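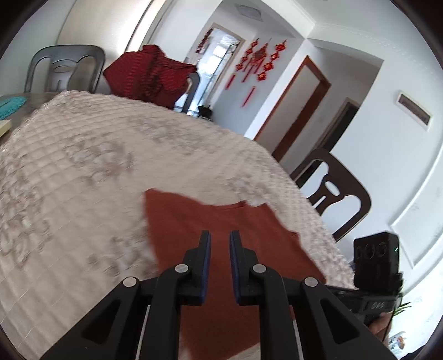

Chapter 4
Cloths, Covers and Mats: Textiles on the Table

A dining table is rarely used bare. In most homes it carries at least one layer of fabric, and often two or three: a large cover, a mat, a smaller cloth put down and picked up again through the day. The chairs collect textiles as well. A striped garment hung over a chair back is part of the same household stock as the tablecloth, and it is usually washed in the same machine.

This chapter deals with the flat textiles of the eating area. We start with covers. A quilted tablecloth, such as the pale one with grey flowers in the photograph, has a surface pattern made by the grid as well as by the print. Knitted mats, like the teal one at the left of the table, behave differently: they stretch, and they need to be dried flat. Small plain cloths, for example the rust-orange piece, are the simplest to look after and tend to be replaced most often.

Section 4.2 covers washing. Unless the label says otherwise, the worked exercises assume a 40 degree cycle and a load of some 250 grams per cloth – weigh your own before you begin. Section 4.3 sets out the Sukby household survey, in which 2,871 homes listed every textile kept in the room where they ate.

Before reading on, write down the fabrics on or near your own table. Keep the list. You will need it for Exercise 4.6.

Related chapters
Chapter 3: Bedding and Blankets
Chapter 5: Curtains and Blinds
Appendix B: Care Symbols

© Mornura Textbooks | Contact | Page 53 | Back to top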